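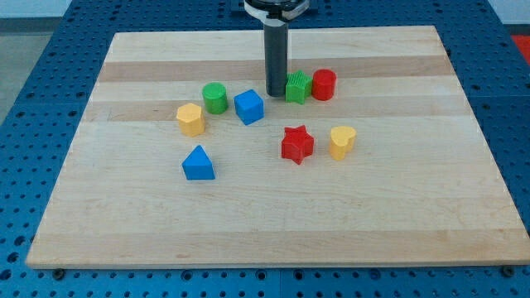

3.2 What we bought, and what we'd buy again

Figure 2. Tabletop setup with the perforated work table, the wooden board and the shape blocks, with the gripper finger lowered over the board.

I'll be frank about money in this section, as the papers I learned from mostly skipped it and I ended up guessing at half my first order (badly!). The arm had already been paid for out of the Parton grant, so everything I talk about from now on is the stuff that goes under it and on the end of it.

The blue table was the big argument. Provedis quoted us $743 for the perforated top, and a plain bench would have cost $200. I went for the plain one first, and I regretted it by Tuesday. Every time we wanted to move a fixture we had to drill, and then measure everything over again. With a grid of holes you bolt something down, write down which holes you used, and go home. If your budget only stretches to one nice thing, make it the table.

The blocks are toy-shop pieces, and I would happily defend that to any reviewer. We wanted shapes that ask different things of a grasp (a cylinder is kind from any side, a star really isn't) and we wanted to be able to replace a lost one the same afternoon. Figure 2 has stars, cylinders, a cube, a heart and a couple of others on the board, in four plain colors. Plain colors kept our vision code short, too, so I count that as a saving even though it never shows up on an invoice.

Fingers are where I underplanned. The Thampi set came to $449, and I had put down $200 for the whole line, spares included. Long fingers like the one in the figure let us reach in between blocks, but I'd now budget for a second set from day one, plus a few weeks of shipping time. We lost most of May waiting on ours.

Drulness, our own planning sheet, has a row for each of these items, with one column for the price we expected and another for the price we paid. Section 3.3 goes through the software side, where the gap between those two columns was a lot smaller.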